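## 3. Data Collection

### 3.1 Workspace and task family

Demonstrations for the table-clearing family were gathered at the Drerkent laboratory between March and May. The family comprises three tasks: moving crockery from a serving tray to a dish rack, disposing of packaging in an open bin, and gathering spilled dry food. Each task requires both arms for at least one stage, although operators were free to decide which arm should lead.

The bimanual station is fixed to one side of a wood-grain table, and its two arms work over a shared area. Overhead lighting was left at its ordinary office setting. Object positions were drawn from a printed placement sheet prior to each session, and the operator was permitted to rotate any item by hand before recording began. No attempt was made to centre the objects or to separate them, and overlapping arrangements such as the one in Figure 2 were retained.

### 3.2 Teleoperation protocol

Six operators contributed recordings. All completed a two-hour familiarization session with the Tundier leader arms, followed by 40 practice episodes that were excluded from the released set. Operators worked in pairs, one controlling the arms and the other resetting the table and entering annotations. Roles were exchanged at the end of every block.

An episode began when the operator pressed the foot pedal and ended at the second press. Operators were instructed to work at a comfortable pace and to correct their own errors within the episode wherever this could be done safely. Recoveries from a missed grasp were therefore kept, and are marked in the annotation file with a start and end index. Episodes interrupted by a communications fault were discarded in full.

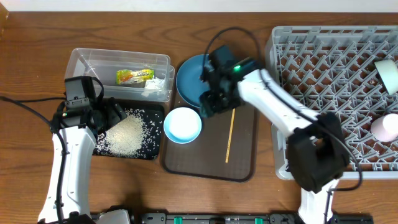
**Figure 2.** Bimanual station with table-clearing objects. The black tray at left holds white, rice-like grains, with a clear bin containing a snack wrapper behind it. A blue plate and a small bowl overlap the brown tray at centre; two cups and the dish rack are at right. Motion blur is visible on the right arm.

### 3.3 Filtering and annotation

A total of 600 episodes was recorded. Automatic checks removed those with dropped frames or missing joint readings, and a manual review removed those in which the stated task had not been attempted. The remaining 391 episodes form the training and validation sets. Of these, 197 contain at least one marked recovery.

Motion blur was not treated as grounds for exclusion. Fast reaching movements are common in the crockery task, and an early trial in which blurred segments were trimmed produced discontinuities in the recorded actions. The segments were subsequently restored.

Each retained episode was labelled with a short instruction in plain English, written by the resetting operator and checked by a second reader. Colour terms were permitted where two objects of the same type were present. Disagreements over wording were referred to Gintarė Rätsep, who also maintained the labelling guide. The Petrauskas annotation tool was used throughout, with Prato handling storage and version control.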